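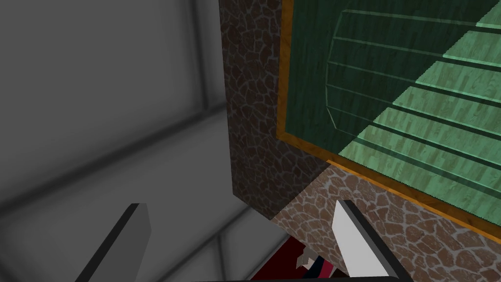

The wrist camera offset in my simulation is still wrong, and I would like a second opinion before I change the mount on the real arm. I rendered the left wrist view with the gripper open. Both fingers come up from the bottom of the view, but the small dark red object I want to grasp sits almost at the lower edge, mostly hidden, partly by the right finger. The cobblestone texture is only there to give the feature tracker something to hold on to. The plain grey surface on the left gives it very little.

On 18 February 2024, the Womau list maintainer wrote:

> Before you cut new brackets, check the camera pitch in the
> model file. Zandora exports it in degrees and Saber reads
> radians. If the units are right, tilt the camera toward the
> fingertips by 5 degrees and render again. Leave the finger
> geometry alone.

Units checked, and they are right. I have not applied the tilt yet. My bracket has 2 slots, and the lower one is already at its stop, so 5 degrees on the real arm means a new part. The alternative is to move the camera back along the wrist and leave the pitch as it is, at the cost of more finger in view.

Two questions:

Has anyone run Saber with the camera behind the wrist joint, and did the cable clear at full rotation?

Does the tracker need a retrain after a pitch change? My current set is 2,268 renders, all at the old angle, and the shared machine at the Lilville shop is booked until April.

I can post the model file if it would help.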